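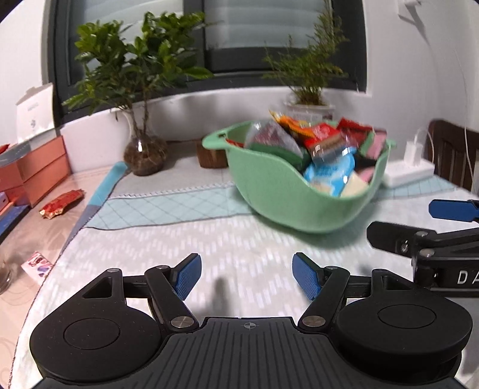
4.2 Recaps and who reads them

I'll admit I went into this part of the study expecting to be bored. Episode recaps of Colport, a legal drama that ran on the Manninen network, looked like filler to me, and Ezekiel Gallagher (my long-suffering co-coder) felt the same. We pulled 2,000 recaps from the fan site Rullus and threw out anything under 400 words, which left us with 1,342 to code by hand over one very long April.

What surprised me was how often the writers took sides! A recap would trot along neutrally through the courtroom plot, then somebody's ex would turn up and suddenly we'd get a paragraph of pure judgement. Gumede's earlier work on the hospital soap Cendach calls this "leaning in", and I've kept the term – it's hard to improve on.

Figure 2. Coding categories used for recaps: neutral, leaning in, openly partisan.

Ezekiel and I disagreed most over sarcasm. He read a line like "what a charming fellow" as neutral and I was sure it was partisan, so we took the whole pile to Marthinus Gumede, who sided with me on most of them (and with Ezekiel on the ones I'd felt surest about). The coding rules were rewritten after that, and we went back over every season 2 recap from scratch. Agreement was better the second time, though finales still gave us grief.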